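Introduction to Robotic Manipulation
Handout 4: Occlusion and Clutter in Table-Top Picking

Course leader: Hilkka Karppinen
Laboratory supervisor: Raghavendra Kamath

Purpose of the session

Students have so far worked with single objects placed in clear view. In this session the arm must deal with a table on which one item hides part of another. Groups of 4 will remain as they were for Handout 3. Any change of group must be agreed with the laboratory supervisor before the session begins.

Background

An object is said to be occluded when something stands between it and the camera. Occlusion depends on the viewpoint, and a camera mounted at the wrist changes its viewpoint whenever the arm moves. A bottle that is fully visible from the home position may be largely hidden by the time the fingers are close enough to grasp it.

Clear plastic presents a further difficulty. The table colour shows through it, and its reflections shift with the lamps and with the angle of the camera. The cap and the label are normally the most dependable features. Where only one of these is in view, the position of the rest of the bottle must be estimated, and the estimate should be recorded as such.

In the wrist view printed in this handout, the dark panel leaves only the neck, shoulder and white cap of one bottle showing. The bottle at the left offers part of its label, with a red band. Groups should consider which of the two gives the better evidence of how the bottle is lying, and whether the open fingers could approach either one without touching the panel. 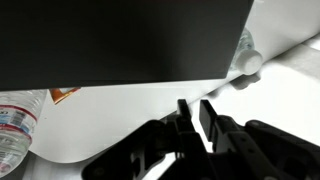

Procedure

1. Start the arm from the home position and confirm that the emergency stop is within reach of the operator.
2. Save one wrist view before any movement towards the objects.
3. Mark on the saved view every object of which any part can be seen. Use the label "partial" where the outline is incomplete.
4. Choose a target and write down the intended approach direction.
5. Move at the reduced speed setting. Stop if the gripper touches anything other than the target.
6. Save a second view at the point of grasping, whether or not the attempt succeeds.
7. Repeat until 6 attempts have been logged. Failed attempts count towards this total.

Written work

Each student submits an individual report of between 2000 and 3000 words. The report must include both saved views from at least one failed attempt, together with an account of what was hidden from the camera at each stage. Code should be attached as an appendix and is excluded from the word count.

Reports are due on Fri 23 September. Requests for an extension should be addressed to Hilkka Karppinen in writing.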